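Lecture : 5 min

Tracer au sol avant de meubler : entretien avec la responsable des implantations de Viltbridge

Chez Viltbridge, l'aménagement d'un local commence à plat. Avant la livraison du moindre rayonnage, l'équipe reporte le plan au sol avec du ruban de masquage bleu. La responsable des implantations, qui vient de terminer la réserve d'Elville, s'en tient à cette méthode depuis ses débuts.

« Le plan papier donne des cotes, il ne donne pas les dégagements réels, explique-t-elle. Une plinthe, un seuil, une porte qui ouvre du mauvais côté : au sol, on les rencontre tout de suite. »

Le choix du ruban répond à deux critères, le contraste et le retrait. Sur un revêtement beige, le bleu se repère facilement debout. L'adhésif doit aussi se décoller sans laisser de résidu, ce qu'elle vérifie d'abord sur une chute ou dans un angle. Pour Elville, le module retenu était de 500 mm, mesuré d'axe en axe. « Il faut le préciser à chaque fois. Si l'un mesure à l'axe et l'autre au bord, l'écart se cumule, et au bout de la pièce le dernier meuble ne passe plus. »

La première bande se pose le long d'une ligne de référence, les suivantes en sont déduites. Elle ne cherche pas la rectitude parfaite. Posé à la main, le ruban dévie de quelques millimètres – c'est admis pour une implantation, pas pour un perçage. Les points de fixation sont donc relevés séparément, au mètre et au crayon, puis reportés sur une fiche.

Aux croisements, elle laisse les bandes se chevaucher. Couper au cutter sur place est exclu : la lame marque le revêtement. Quand un croisement se soulève, elle remplace le segment entier.

La réserve a demandé environ 43 mètres de ruban. Le tracé est resté en place jusqu'à la validation du client, le cabinet Rukby, qui a fait déplacer une allée d'un demi-module. « Sur le sol, la correction prend cinq minutes. Une fois les montants fixés, on démonte. »
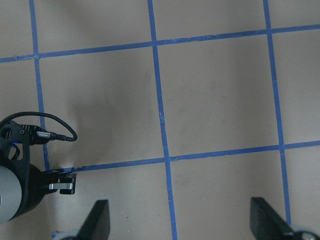
Le retrait se fait lentement, en rabattant la bande sur elle-même, à angle faible. « On commence par la bande du dessus à chaque croisement, sinon on déchire. Et on ne laisse pas traîner : au-delà du délai donné par le fabricant, la colle migre et il faut nettoyer. » Le prochain tracé est prévu en mars, sur un sol en béton brut, avec un autre adhésif.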